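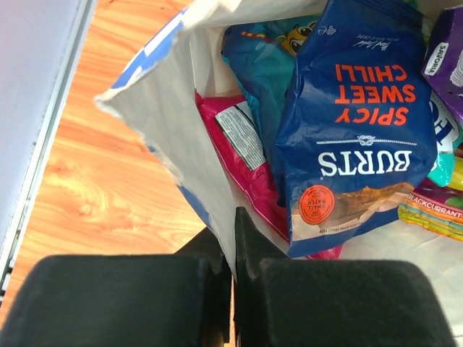
How to Unpack and Store a Bag of Snacks So They Don't Get Crushed or Forgotten

Snacks usually come home in one plastic shopping bag, everything on top of everything else, and the bag sits on the floor until somebody gets hungry. By then the chips at the bottom are crumbs and there is a half-finished packet of something sticky in the middle. The method below takes less than a TV episode and works for a small pantry, a kitchen drawer or one shelf in a closet.

I wrote the first version in April for our building's newsletter. This one has the drawer section that people asked for.

What you need

A clear patch of floor or counter
Two open bins or boxes, one deep and one shallow
A few clothespins or bag clips
A marker and some masking tape
A damp cloth

The bins don't have to match. My deep one is a Grulow tub with a 144 on the bottom, and my shallow one is the lid of a shoebox. If you are buying, measure the shelf first, front to back, and then subtract a finger's width so you can get the bin out again.

Step 1: Put the bag down and open it wide

Set the shopping bag on the floor or a low table. Fold the top edge outward and let it sag so you can see what you have before you reach in. Pulling things out by the corner from a closed bag is how seams get split, especially on chip bags, which are mostly air and don't like being dragged past a box or a can.

Step 2: Take out the chips first

Chips and crisps come out before anything else, even if you have to hold back the things around them. Hold the bag by the flat seal at the top or bottom and lift. Don't squeeze the middle.

Small bags, like a 40g bag of Burts Spicy Sweet Chilli, are easier to deal with than the family size because you can stand them up like files. Put them to one side, standing if they will stand.

Step 3: Sort by how they break

Most people sort by sweet and salty. I did too for a while, and it didn't help, because a bar of chocolate and a bag of marshmallows need different treatment. Sort like this:

Crushable: chips, puffs, wafers, thin crackers
Meltable: chocolate, anything coated, soft caramels
Tough: wrapped hard candy, chewy candy, gum, nuts
Already open: whatever it is

If a packet is printed in a language you don't read, or has a cartoon on the front and not much else to go on, turn it over and feel it gently through the wrapper. Crunchy goes with crushable. If it bends, it's probably chewy and can go with the tough group.

Step 4: Check the dates and the labels

Look for the date on the back or along the seal. Imported snacks often have an extra white label stuck on with the ingredients, and sometimes that label covers the original date. Check the label too, since the importer may have printed the date there. Don't peel it off. You will want the ingredients list the next time you have a guest with an allergy.

Watch the order of day and month. A packet marked 7/10/23 could be July or October depending on where it was made. If you can't tell, go by the earlier one.

Write the month on a bit of masking tape and stick it to the front of anything that has less than two months left. Everything else can go without tape.

Anything with nuts in it gets its own spot if someone in the house can't have them. We use a zip bag inside the bin. Ysaline Carré, who edits the newsletter, keeps hers on a different shelf, and that is the safer way to do it.

Step 5: Wipe the bins

Wipe them out and let them dry. Sugar dust in the corners brings ants.

Step 6: Fill the deep bin

Stand the chip bags upright in the deep bin, fronts facing you, with the soonest dates at the front. Leave some slack. If you have to push the last bag in, take one out.

Bags that won't stand can be leaned against the back. Large ones go in last, on top, lying flat.

Step 7: Fill the shallow bin

The shallow bin takes the tough group and the meltables, one half each. Lay bars flat, with loose wrapped candy in a cup or a mug so it doesn't slide under everything - fruit candies are the worst for this, and you find them stuck to the bottom a year later.

Keep the shallow bin away from the oven and off the top of the refrigerator. In summer I move the chocolate to the coolest cupboard, which in our place is the one by the front door.

Using a drawer instead

Octavio Henríquez on the second floor has no pantry at all and wrote to ask about drawers. A deep drawer works the same way as the deep bin. Put a piece of cardboard across the middle to make two sections, chips in the back and the rest in front. Chips in front get caught when the drawer closes.

For a shallow drawer, skip the chips and keep them somewhere else. A hook inside a closet door with a cloth bag on it is fine.

Open packets

Fold the top down twice, press out the air from the bottom up, and clip it. Clothespins hold as well as the clips I have bought. Put all the open ones at the very front, and finish those before opening anything new.

Chips that have gone soft can go in a 300 degree oven on a bare tray for a few minutes. Let them cool before you decide if it worked.

The shopping bag

Shake out the crumbs, flatten it, fold it in thirds and put it under the deep bin. It will be there for the next trip to the store.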